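Setting up a reserved-seat children's show in Utetti takes one pass through the Events module, provided the seating plan has already been imported. These steps cover a family production at the Brumport Playhouse, using the school-holiday season in January as the model. The house seats 925, of which 700 go on public sale.

## Before you start

- Confirm the running time with the touring company. Anything over an hour needs an interval code.
- Get the signed hold list from the production manager.
- Log in with a Box Office Supervisor account. Clerk accounts can't publish.

## Create the event

1. Open **Events > New** and select the template `Family – Reserved`.
2. Enter the title exactly as it appears in the contract, including punctuation. The title prints on the ticket and can't be edited after the first sale.
3. Set the age advice field. Leave it blank only if the company has supplied none.
4. Add each performance as a separate line. For a Saturday with a morning and an afternoon show, enter two lines; do not use the repeat function, which copies the door time as well.

## Apply holds and prices

1. Load the Ledesma seating plan and switch to **Hold view**.
2. Mark the back two rows of the stalls as `TECH` if the sound desk is in the auditorium.
3. Mark the balcony as `SCHOOL`. Unsold school seats are released manually.
4. Assign the price types: Adult, Child, Concession, Family. Babes in arms are issued a zero-value ticket so that they count toward the licensed capacity.
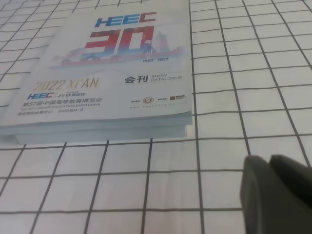
5. Save, then run **Check totals**. Public and held seats must add up to the full house. If they don't, a seat has been left with no status; filter by `NULL` to find it.

## Publish

Set the on-sale time and tick **Queue**. Clundach, the payment gateway, takes up to 2 minutes to pick up a new event, so buy and refund a test ticket before the link goes out.

Template changes go through Nabil Rawashdeh at the Brumport box office.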